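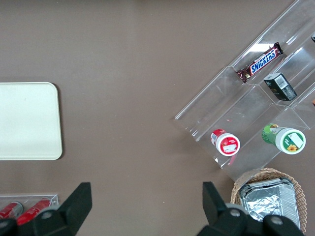 I bought my first stepped organiser for nail polish, back when I had the patience for nail polish. It sat in the bathroom for ages doing nothing, until my friend Asmaa Ragab came over, carried it straight to the pantry and filled it with muesli bars. I've been a convert ever since!

Clear acrylic is brilliant for snacks and small boxes because you can see what's run out (in our house, always the chocolate). A few things I've picked up along the way:

Put the tall stuff on the back step. Sounds obvious, but I had tea boxes at the front for a month and couldn't see a thing behind them.

Lay chocolate bars flat along the shelf with the name facing you. Stood on end they topple the minute someone grabs one, and then you're fishing about behind the dividers.

Wash it in lukewarm water with a drop of dish soap and a soft cloth. No window spray, no scourers – I clouded the whole front of one that way and it never came good. Dry it with an old T-shirt and it comes up lovely.

If yours slides about on the bench, stick 4 of those little clear rubber dots underneath. Any hardware shop has them, and a sheet of 20 will do the spice rack as well.

Keep a plain shallow tray nearby for odds and ends. Mine catches loose teabags, rubber bands and whatever comes out of school pockets, and I tip it out on a Friday while the kettle's on.

Next I'm having a go at the medicine drawer, so wish me luck.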